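Informe de la visita a la jornada de puertas abiertas de Pirnamer
Asignatura: Proyecto de Automatización II. Grupo 6.

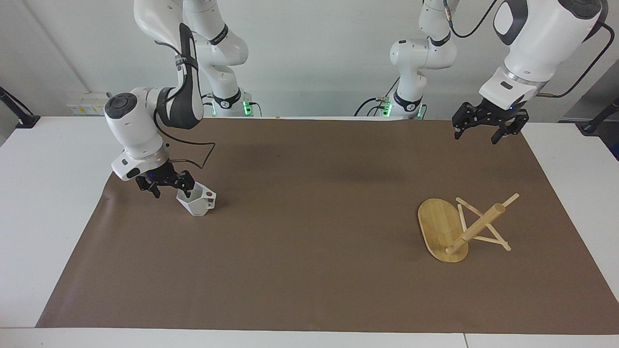
Kiprono Kirui opina que una demostración de robots enseña sobre todo a esperar, y que quien venga buscando velocidad hará mejor en quedarse en la cafetería viendo trabajar la cafetera. Lo dejó escrito en el foro de la asignatura dos horas antes de salir el autobús, y hay que reconocerle que no desanimó a nadie, porque la asistencia puntuaba.

1. Objetivo

El enunciado pedía «observar una célula bimanual en funcionamiento y relacionarla con los contenidos del tema 6». El tema 6 trata de agarre y planificación de trayectorias. Lo habíamos leído casi todos, algunos incluso antes de la visita.

2. Desarrollo de la visita

Nos recibió Abelardo Benavides con una presentación de 81 diapositivas. Las primeras repasaban la historia de Pirnamer y las siguientes, su relación con Stougaard, de donde sale el programa de control. De esta parte tenemos apuntes muy completos hasta la diapositiva 10. Después pasamos al laboratorio, que era a lo que habíamos ido.

La célula de demostración tiene dos brazos articulados blancos montados al fondo de una mesa, cada uno con una pinza negra de dos dedos. La superficie de trabajo va cubierta con una lámina marrón. Preguntamos si era un recubrimiento técnico con algún coeficiente de rozamiento especificado y Benavides nos contestó que la cambiaban cuando se arrugaba. En la memoria provisional habíamos dedicado un párrafo a ese coeficiente, ya suprimido.

La tarea consistía en manipular un vasito blanco facetado en una mesa donde también había un soporte de bambú, con base ovalada, unos palitos en aspa y una varilla redonda que los cruza en diagonal. Los dos objetos parecen sacados de una tienda de regalos, pero para un agarre tienen su dificultad: el vaso apenas ofrece superficies paralelas y el soporte es casi todo aire. El brazo derecho sujetaba el vaso por el borde superior, desde arriba, y lo mantenía un poco levantado y ligeramente inclinado. El izquierdo, mientras tanto, tenía la pinza abierta apuntando hacia abajo, sin coger nada, una actitud que varios reconocimos de nuestros propios trabajos en grupo.

3. Relación con la teoría

a) Agarre. Con dos dedos y un borde inclinado, los contactos no quedan enfrentados como en los dibujos del libro. En clase calculamos el cono de fricción para un cubo. El vaso de Pirnamer no es un cubo y nos lo hizo notar.

b) Espacio compartido. Los dos brazos trabajan sobre la misma mesa, así que cada trayectoria debe tener en cuenta al vecino. Según Benavides, el programa reserva zonas y el brazo que llega segundo espera. Aquí Kirui pidió que constara en acta su mensaje del foro.

c) Cables. No figuran en el tema 6. En la célula hay cables que acompañan a los brazos formando bucles, y en nuestro modelo simulado con Clarna no existía ninguno. Proponemos incluirlos, o al menos dejar de presumir del alcance máximo que obtuvimos sin ellos.

4. Incidencias

El cuestionario de Bralik que debíamos rellenar durante la visita se abría solo en ordenador. Lo completamos de memoria en el viaje de vuelta, lo que explica que en la pregunta sobre la carga útil haya 2 respuestas distintas de la misma persona.

5. Valoración

La visita nos sirvió para rehacer el apartado de agarre de la memoria, que pasa a usar un recipiente de paredes inclinadas en lugar del cubo. Queda pendiente pedir a Pirnamer las medidas del vaso. Benavides dijo que nos las mandaría en cuanto encontrara el calibre.

Entregado el 17 de diciembre de 2023, dentro de plazo según el reloj del aula virtual.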